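Plustden Press has announced the oversized hardcover edition of Cuevas, collecting the complete first arc of the science fantasy series in a single volume for the first time. The book arrives in comic shops in July, with bookstore release to follow two weeks later.

The hardcover gathers the full run of the first arc, previously issued in two softcover volumes that have been out of print in their original format. All pages have been rescanned from the original boards where those boards survive. Where they do not, the files supplied to the printer for the first softcover have been used, with lettering reset as a separate layer so that line weight is consistent across the book.

The edition runs to 200 pages at an enlarged trim size. It is printed on uncoated stock and sewn in signatures — the softcovers were glued — so that double-page spreads open flat. The slipcase offered with the direct market version is covered in dark gray cloth with a blind-stamped title and no illustration.

Cuevas is set in the mining settlement of Hulumora, where a network of flooded galleries has been sealed by the company that dug them. The story follows a crew of salvage divers hired to recover equipment from the lower levels, and the dispute that begins when the recovered inventory does not match the company's records. The first arc covers the crew's descent, the loss of the upper pumping station and the first contact with the residents of the closed galleries.

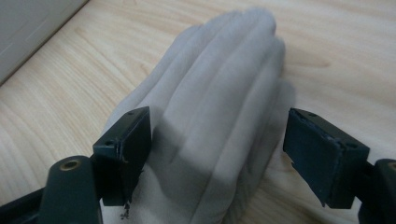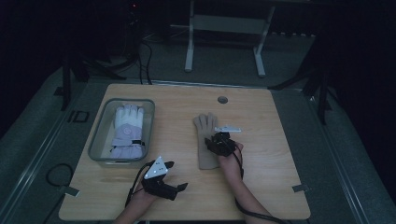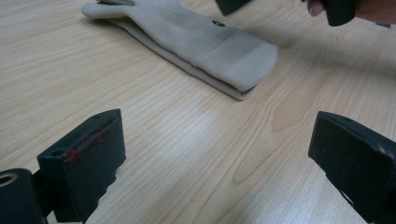 New material in the hardcover consists of a 20-page process section, a revised map of Hulumora and an eight-page story, "Second Shift," which has not appeared in any earlier edition. "Second Shift" takes place before the events of the first arc and concerns the surface crew who sort and tag whatever the divers send up. Its opening page is a study of work gloves laid out on a bench, drawn in the same plain manner as the gray suede one in the last of the three photographs, with the stitched seams and the thick folded edge of the cuff given as much attention as the faces on the pages that follow. The story is printed in two colors, black and a warm gray, and is placed after the main arc. Readers new to the series are advised to take it in that position.

The process section reproduces pencil layouts, unused cover designs and color tests for the gallery sequences. It also documents a change made to the color palette after the first printing, when the greens used for underwater scenes were found to print darker than intended. The corrected values have been applied throughout the hardcover. No dialogue has been changed, apart from two spelling corrections and one misplaced balloon on page 91.

Three covers will be offered:

Cover A: wraparound art showing the main shaft in cross section, open to order
Cover B: full-color portrait of the dive crew, open to order
Cover C: black and white version of Cover A, direct market only, supplied with the slipcase

Covers A and B share the same interior and the same paper stock. Cover C includes a numbered bookplate. Retailers should note that each cover has a separate order code and that orders cannot be moved between covers after the final order cutoff. Cover C will not be reprinted.

A digital edition will be released on the same day as the comic shop edition. It includes the process section and "Second Shift" but omits the bookplate, and the map is supplied as a separate file that can be enlarged. Owners of the earlier digital volumes will receive the color corrections as a free update; the new story is not part of that update.

The second arc of Cuevas, now in production, will be released first as single issues. Plustden will publish the ordering schedule when the opening issue has gone to the printer.

About Plustden Press

Plustden Press publishes creator-owned comics and graphic novels in print and digital formats. Its list includes Cuevas and the ongoing crime series Prevorico. Review copies are available in digital form on request through the press page of the Plustden website.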